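Minutes – Preparation Lab, Justolcombe site, May

Present: day shift, evening shift, lab manager, one guest from Zusik (supplier of the arm).

1. Minutes of the last meeting were accepted without change.

2. Filling station. The arm now does the funnel and flask work for the Fineck order. In April 3,189 flasks were prepared at this station. The day shift reported that their wrists are less tired, but the waiting between batches is long and they do not always know if they may leave the bench. 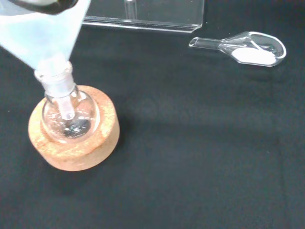 Weighing of the powder stays with people for now. Two colleagues asked that this is written in the job description – the manager agreed to do it before the end of June.

3. Training. 12 persons want the operator course, Zusik can take only 2 per session. Evening shift asked to be first this time. Agreed.

4. Pay. The question was raised whether operators receive the higher grade. No answer yet. The manager will ask the Trương office.

5. Stop button. It must be reachable also from the sink side. Zusik will send a price.

6. Other matters. Order 100 new labels for the drawers.

The meeting closed at 3:40 p.m.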